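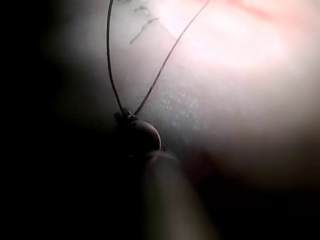

8 August 2025

Quick one as I'm meant to be packing. The thin things branch is finally merged into Cinitura, so the wrist view now drives the last bit of the approach instead of just sitting there looking pretty.

What was wrong. The old planner picked a target from the overhead camera, planned once, went. Fine for blocks. Hopeless for cord. A strand is a few pixels wide even close up and our depth map just shrugs at it — you get the cloth behind, or nothing at all. So the mask would say "cord here" and the depth would say "100 mm further back, mate", and the arm would beleive the depth. Every time.

So, changes. Depth is ignored for anything the segmenter calls thin. Full stop. We look for the blob instead. Bead, clasp, whatever dark lump the strands run into. Lumps are easy! Round edge, decent contrast, doesn't vanish when the exposure drifts. Get the finger under the lump and work out the strands from there.

The servo loop runs at 15 Hz now, was 3 back in March, which I'm still embarassed about. Most of that was me copying the full image twice for no reason. Found it on the train to Wesov with the profiler open and no signal.

Still rubbish: highlights. A big washed out patch near the top of the view drags the auto exposure down and then the dark side goes properly black, and a black bead next to black shadow is not a happy edge detector. Fixed exposure helps a bit. Also anything drawn or marked on the background comes back as a short bit of strand. Min length filter set to 12 pixels for now, don't love it, it eats real cord as well.

Config has moved by the way. The thin settings live in their own file, and if you're on the Tarkville build you need to delete the cached one by hand or it'll quietly load the old gains. Ask me how I know.

Next is tracking the two strands separately above the clasp — right now they get merged into one fat line whenever they come close together, and the planner thinks it has one cord with a funny kink in it. Got half a fix. Will push it when I'm back.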